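Condik Stikar 2 – Bench Handling Kit for Small Teams

Item no. 3130
In stock at our Kasville warehouse

If you have been putting off your first bench robot because the quotes all looked like they were written for a car plant, the Stikar 2 may be the kit you were waiting for. We put it together for small labs, teaching shops and packing rooms that want to pick up jars, bottles and other everyday things at a regular table, and that have to explain every purchase to somebody upstairs!

The kit comes with the arm, one two-finger gripper, the controller, a table clamp and a cable set long enough to reach a cabinet on the floor. The arm weighs 19 kg, so please plan on two people for unpacking it. You bring the table, and a laptop made in the last few years will do fine for the software.

Now, a word on budgeting, and I hope you'll forgive me for going on a bit. The arm is the easy part to price. What tends to get forgotten is everything that goes on and near the table – covers, markers for the wall, brackets, spare finger pads, lamps, and a box of ordinary objects to practice with. We suggest setting aside $300 for these in the first year. Irja Keskinen, who handles our quotes, will gladly send you her shopping list, and most of it can be bought at any hardware store. 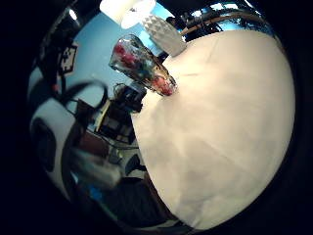 Do leave yourself some room for glass, too. Clear containers are harder to pick than boxes, and if they are part of your daily work you will want more practice time in the plan and perhaps the softer finger pads (sold separately, in pairs). Customers who start out with cardboard and save the glass for later often end up ordering the pads in a hurry, and then they pay for express shipping, which always makes me a little sad.

Delivery and setup
Orders placed before the end of May ship at the current price. Setup takes one working day with Spyros Stefanou or Eetu Keskinen on site, or you can do it yourselves with the printed guide and a phone call or two. If your cabinet is already full of other equipment, measure it first – the controller needs a shelf of its own and some air behind it.

Already own a Visser mount? The Stikar 2 fits it with the adapter plate, which you can add to your cart at checkout.

Questions about quotes, leasing or trade-ins go to Kauko Pelkonen at the sales desk.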